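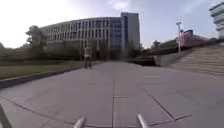 Kurkent Reading Festival Returns in February With More Stories, More Languages and a Night for Grown-Ups

KURKENT — The Kurkent Reading Festival is coming back this February, and the program is the biggest one yet. Writers, illustrators, translators and storytellers will share the bill with school choirs, bookbinders and a very popular comic drawing workshop that filled up within a day last year. There are 54 sessions in all, and every one of them is free.

The festival is put on by Stirkano, the nonprofit that has been running after-school reading clubs in Kurkent and nearby Sidari for the past nine years. It grew out of a single afternoon when club members read their own stories out loud to their families. Last year's festival drew 4,000 visitors, many of them first-timers who came for one session and stayed until the evening.

"We had a grandfather who came to drop off his granddaughter and ended up reading a poem on the open stage," said Ayodele Edet, festival director at Stirkano. "He'd written it forty years ago and still knew it by heart. I want this year to be full of moments like that, so we've doubled the open stage hours and we're keeping the sign-up sheet right by the entrance."

New this year is Two Tongues, a series of readings in which a story is told first in the language it was written in and then in English, with time afterward to talk about the tricky bits. Translators will bring their drafts, crossed-out lines and all, and the audience can argue for a different word if they like. The series includes folk tales, a ghost story, two picture books and a chapter from a cookbook that reads a lot like a family memoir.

Also new is Late Shelf, an evening for adults that starts at 7 p.m. and runs as long as people want to keep talking. It opens with short readings by six first-time novelists, followed by music and a book swap. Bring a book you loved and go home with somebody else's favorite!

Families with younger children can head to the Jibrin Tent, named for the children's bookshop that has supplied the festival since the beginning. Jibrin is giving away 300 picture books over the course of the festival, one to each child who comes to a story hour, while they last. Story hours start at 10 a.m. and repeat after lunch, and there will be a quiet corner with cushions and large-print books for anyone who needs a break from the noise.

Teachers haven't been forgotten. A morning of workshops will look at reading aloud with older students, making a class magazine on a small budget, and choosing books for kids who say they don't like books. Places are limited to 100, so early registration is a good idea. Those who take part will get a folder of lesson plans written by Sidari teachers and tried out in their own classrooms.

"The folder is my favorite part," said Halima Onuoha, who leads the school program. "It has coffee stains on the originals and notes in the margins like 'skip this on a Friday.' We cleaned up the typing but we left the notes in. They're the most useful thing in there."

The festival closes on Sunday with the Long Read, when one novel is read aloud from start to finish by a relay of local readers, ten minutes each. This year's book was picked by the reading clubs after some fierce debate — the title will be announced on opening day. Anyone aged twelve or over can take a turn, and no experience is needed. Listeners are welcome to come and go.

Admission is free and most sessions don't need booking. Registration for the teacher workshops, the comic drawing workshop and Long Read reading slots opens at the start of the month through the Stirkano office. Sign language interpretation can be arranged for any session on request, with a week's notice.

About Stirkano
Stirkano runs free reading and writing clubs for children and teenagers in Kurkent and Sidari. It also lends book boxes to schools and publishes a yearly collection of writing by its members.

Press contact: Halima Onuoha, Stirkano. Interviews with festival authors and club members are available on request.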